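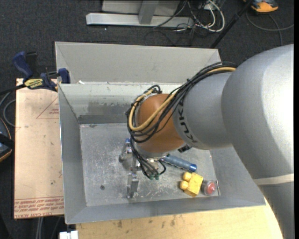 灰色的金属板料箱,箱壁倾斜,箱底是平的,留着浅色的划痕。

箱底的划痕

2022年12月26日

我学中文的时候,课本里有一个单元讲容器:碗、盆、桶、筐、箱、匣、罐。老师让我们每人选一个字造句,我选了“箱”,造的句子是“箱子里没有东西”。老师说语法没有问题,可是太无聊了。后来我做了记者,写过桥,写过港口,也写过做面包的人,一直没有写过箱子。今年二月我去了Musulard,在那里住了一段时间,看了很多箱子,才觉得当年那个句子可以接着写下去。

Musulard是一个做零件的小城。城里没有特别有名的工厂,有的是一家挨着一家的车间,做铰链的,做接头的,做弹簧的,也有专门把别人的零件分类、清洗、装盒的。零件很小,一天要换好几次地方:从机床到清洗机,从清洗机到检验台,从检验台到装配线。每换一次地方,它们就在一个箱子里待一会儿。所以这个城市里最多的东西是箱子。您在路上走,会看见箱子堆在门口,箱子里种着葱,箱子翻过来当凳子,下雨的时候还有人把箱子顶在头上跑过马路。

我住的旅馆楼下就有一个,灰色的,里面放着客人忘记带走的雨伞。老板娘告诉我,那是Samonte做的箱子,她家用了很多年,换过地方,没换过箱子。

Samonte是一家钣金作坊,在河的北边,从旅馆走过去要经过一座旧桥和一个卖豆腐的摊子。作坊不大,门口的招牌已经看不清颜色了。我第一次去的时候没有打电话,站在门外听了一会儿。里面的声音很有规律,先是一声很长的“吱”,接着是一声很短的“咚”。长的是剪板,短的是折弯。后来我在里面待久了,不用抬头也知道做到了哪一步。

做一个料箱,步骤比我想的少。一块平的钢板,先按图剪开,四个角各去掉一小块,再把四边折起来,把角上的缝焊住,磨平,最后把上面的边再向外翻一道。翻边这一步最费时间。不翻的话,板的边很锋利,会割手。翻得不好,箱子放在架子上会摇。作坊里的师傅翻完一条边,会用手掌从头到尾摸一遍,摸得很慢,好像在摸一只不太熟悉的猫。他摸到一个地方停下来,用小锤子敲一下,再摸,然后才去做下一条边。

他们做得最多的一种叫Groner。这个名字从哪里来,作坊里每个人的说法都不一样。有人说是第一个订货的公司的名字,有人说是一种旧机床的牌子,还有人说是上一代老板听错了一个词。我把这几种说法都记在本子上,没有再问下去。

Groner的特点在箱壁。普通的箱子,箱壁和箱底是垂直的,Groner的箱壁向外斜,从里面量,箱壁和箱底之间是113度。我问为什么是113,师傅说,以前做过100度的,零件会卡在角上,手指伸不进去;后来做得更斜,零件倒是很听话,都滑到中间来了,可是箱子上面变得太宽,架子放不下。试来试去,就停在了113。他说这话的时候,用一只手做箱底,另一只手做箱壁,把那个角度比给我看。我回旅馆以后用量角器在纸上画了一遍,和他手上比的差得很少。

钢板用的是2毫米厚的。薄一点当然便宜,搬起来也轻,但是零件倒进去的时候声音太尖,用久了箱底会鼓起来,放在桌上转圈。我在二手市场见过一个这样的箱子,卖的人用它装核桃,每抓一把核桃,箱子就转一点,客人要跟着它走。

箱壁斜,对手有好处,对眼睛也有好处。这是我后来在Skumevero学到的。

Skumevero在城的另一边,做的事情是替别人分拣零件。客人把混在一起的零件送来,他们按种类分开,数好,装好,再送回去。分拣间里光线很亮,灯从高处照下来。我看到那里的料箱以后,才明白垂直的箱壁会有影子,影子正好落在箱底的边上,深色的小零件躲进影子里就不见了。斜的箱壁把光放进去,边上也是亮的。带我参观的组长让我试试。她在两个箱子里各放了一个黑色的小垫圈,一个箱子直壁,一个箱子斜壁,让我从一步以外看。斜壁的那个我马上找到了。直壁的那个我找了很久,最后她用指甲把垫圈从角上挑出来给我看,我有一点不好意思。

组长还教我一个词,叫“剩底”。一箱零件快要拣完的时候,最后留在箱底的那几件,就叫剩底。剩底比满箱难拣。满箱的时候,手伸下去总能碰到一件,随便哪一件都行。到了剩底,零件散开了,有的靠着箱壁,有的贴着箱底,还有的和另外一件挨在一起,抓这个就推走那个。新来的人碰到剩底,常常着急,用手把零件往一边扫,零件就在箱底划出一道一道的白印子。做得久的人不扫,会先看一看,从靠边的那件开始,用指尖压住一头,让它另一头翘起来,再拿。

我看着这个动作,想起我外祖母拿盘子里最后几颗豆子的样子。她用的是叉子,也是先压一头。

箱底的划痕就是这样来的。Skumevero的料箱都有很多划痕,没有一个是干净的。我开始觉得它们都差不多,看了两个下午以后,觉得每个都不同。装过弹簧的箱子,划痕是弯的,很细,像有人用针在上面练习写字。装过铸件的箱子,划痕又短又宽,旁边有磕出来的小坑。装过铝件的箱子,箱底会有一些发白的地方,用手擦不掉,因为铝比钢软,磨下来一层留在上面了。组长说,她不用看标签,看箱底就知道这个箱子以前在哪个工位。我请她试给我看,她走过一排架子,一个一个说出来,我在后面对照标签。她说错了一个。她把那个箱子拿下来又看了看,说标签贴错了,然后真的去换了一张标签。到底是谁错了,我没有办法判断。

关于划痕,城里的人分成两种意见。一种意见认为箱子划成这样就该重新上漆,或者在里面铺一层橡胶垫。铺了垫子,零件不会碰伤,声音也小。另一种意见认为千万不要铺。垫子会吸油,吸了油会粘碎屑,碎屑又会粘在零件上,最后洗箱子比洗零件还麻烦。漆也一样,漆掉下来的小片混在零件里,客人会打电话来。Skumevero属于第二种。他们的箱子只擦,不漆。每天下班以前,把箱子翻过来,在底上拍几下,把里面的碎纸、铁屑、断掉的扎带拍出来,再用干布擦一遍。擦不掉的就让它留着。

我参加过一次下班前的擦箱子。他们给我一块布和一副手套,让我负责最下面一层架子。我以为这是照顾我,做了一会儿才知道最下面一层最累,要一直蹲着。我从箱子里擦出来的东西有一粒瓜子壳,一小块标签纸,几根很细的铜丝,还有一颗不属于任何订单的螺丝。组长把那颗螺丝放进墙边一个玻璃瓶里。瓶子里已经有很多这样的螺丝了,长的短的,黄的黑的,她说等瓶子满了就送给Samonte的师傅,他总有地方用。

料箱怎么摆,也有讲究。我在分拣间里看见两种摆法。一种是一个箱子单独放,四周空着,人可以从哪一边都伸手。另一种是把箱子前后挨着放,中间只隔一道窄窄的边,前一个拣完了,手抬起来越过那道边,就到后一个。第二种快一些,可是那道边上容易积东西,纸屑和灰尘都喜欢停在那里,擦的时候常常忘记。我问组长喜欢哪一种,她说要看零件。小的、轻的,挨着放。大的、重的,分开放,不然抬的时候会碰到旁边的箱子,声音整个房间都听得见。

说到声音,我想多写几句。零件落进金属箱的声音,我在Musulard听了很多,现在闭上眼睛还能听到。第一件落下去最响,箱底是空的,整块板都跟着响。后面的落在前面的上面,声音就闷了。拣的时候反过来,从闷到响,到剩底的时候,轻轻碰一下也很清楚。分拣间的人靠这个声音知道自己的进度,背对着箱子和别人说话,手还在动,听到声音变响了,就知道该叫下一箱了。有一次停电,灯灭了,大家没有马上停下来,我在黑暗里听见响声又继续了一会儿,才慢慢没有了。

离开以前,我又去了Samonte一次,想买一个箱子带走。师傅问我装什么。我说还没有想好,可能装书,可能装鞋。他听了不太高兴,说不知道装什么,怎么知道要多大。他让我坐下,问我书有多高,鞋是什么鞋,放在地上还是放在柜子上,我家的地板是木头的还是石头的。我一个一个回答。最后他说我不需要新的,带我到后院,那里堆着客人退回来的和换下来的旧箱子。他翻了一会儿,抽出一个小的,里面的划痕又短又宽,左下角有一个深色的锈点。他用拇指按了按锈点,说没有穿,还能用。

价钱我不写了,他收得太少,我怕别的客人看到会生气。

箱子比我的行李还重。上火车的时候,车站的工作人员请我打开检查,我说这就是打开的,没有盖子。他往里面看了一眼,看见我的毛衣、词典和一包豆腐干,挥手让我过去了。在车上它放在我的脚边,火车每次转弯,词典就从一边滑到另一边,碰到斜的箱壁,又自己滑回中间。

现在它在我的厨房里,放在石头地面上,装洋葱和土豆。土豆快吃完的时候,剩下的几个总是跑到同一边去,大概是我家的地面不平。我用手去拿,手背碰不到箱壁。洋葱皮会粘在翻边的下面,每个周末我把箱子搬到阳台上,翻过来,在底上拍几下。楼下的邻居问过我在敲什么,我说在敲箱子,她又问箱子里有什么。我告诉她,箱子里有土豆,下次给她拿几个上去看的时候,请她顺便听一听声音。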